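The joy of the kitchen-table sort

Every household has a table where things come to rest. Toys, pens, bits of cloth, whatever was in somebody's hand when the phone rang. I love these tables, and I love clearing them even more!

My own conversion came last July, when our flat in Idmont had a single drawer holding 142 objects (yes, I counted, it was that sort of afternoon). I tipped the lot out and started with the toy vegetables. A little green bundle with a yellow tie round its middle is a lovely thing once it's standing on its own on bare wood.
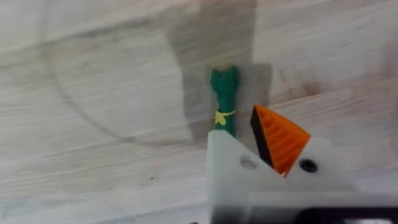

Page last changed: 1 April 2025

The first rule is to spread out. Give each thing some space before deciding where it lives, and don't open a single box until you've had a proper look. Cloth goes with cloth, toys with toys, and the oddments can wait in a row in the middle.

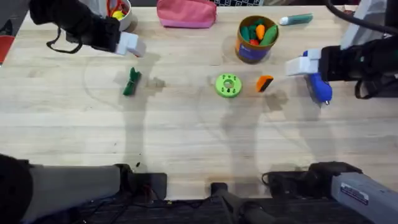 They'll wait quite happily, too, while you hunt for containers. Please don't buy any yet. I went through the whole Honkanen storage catalogue, all 77 pages of it, and came home with nothing but a jam jar from the Oltmont market. 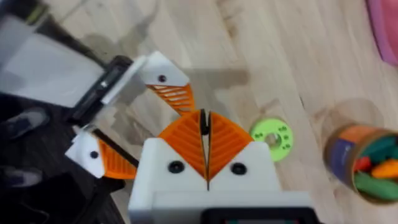
Mine never stays sorted past teatime, one reader wrote after my last piece, and I've stopped minding, because the children tip everything out and then know exactly what they own.

I think that's marvellous. A good sort should survive being undone.

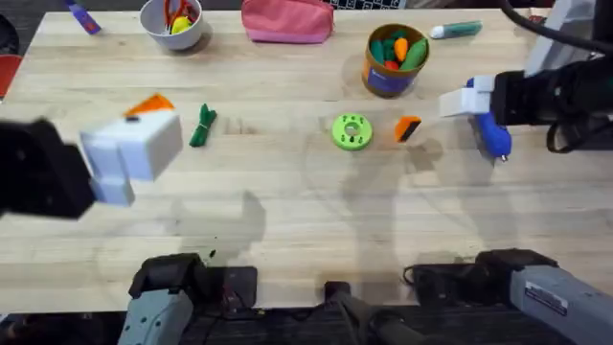 Containers work best when they're open at the top and a bit unlikely. Jars, tins, the mug with no handle, all splendid. A can makes a terrific home for toy vegetables, with the pepper and the carrot in easy reach, and a plain white bowl will take the scissors. Zipped pouches I save for small things that roll. Pens are my weakness, and I still find them lying along the back of the table long after I've put the kettle on.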